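Home | Projects | Reports | Contact

Fadgate Manipulation Data Program
Progress report to Arovico, Feb 24, 2022

Work in this period covered two-arm handling of soft and corded items at the Clandon cell. Headphones with the cord attached remain the main item class. 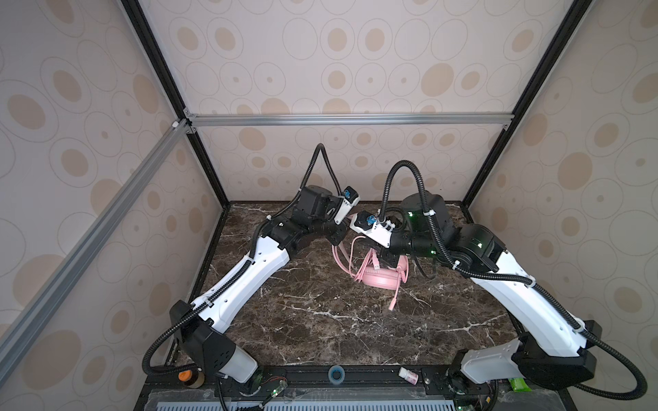
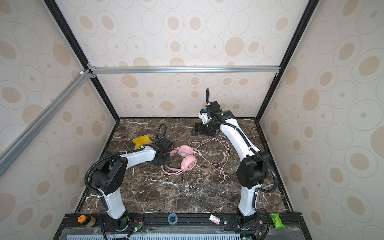

Fixed view in the first two, wrist view in the third.
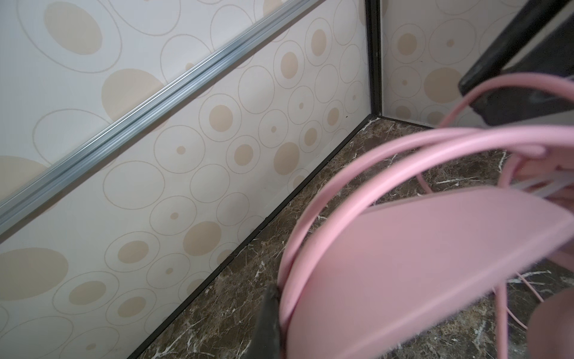

Collection. We recorded 139 demonstrations against a period target of 66. The surplus came from shorter resets between takes. Each demonstration is stored with joint positions, gripper commands and all camera streams on a common clock.

Review. Every take is checked in the Lahlou viewer before it is released for training. Takes with dropped frames or an operator restart are kept in a separate set and are not included in the total above.

Open issues. Cord position is hard to label from the fixed view when an arm covers it. Wrist views help, but close objects blur. We propose to label the cord in 40 takes by hand and measure agreement before extending this to the full set.

Next period. The program target is still 2000 demonstrations by August. No change to the budget is requested.

This site uses cookies to improve your experience. Accept | Manage settings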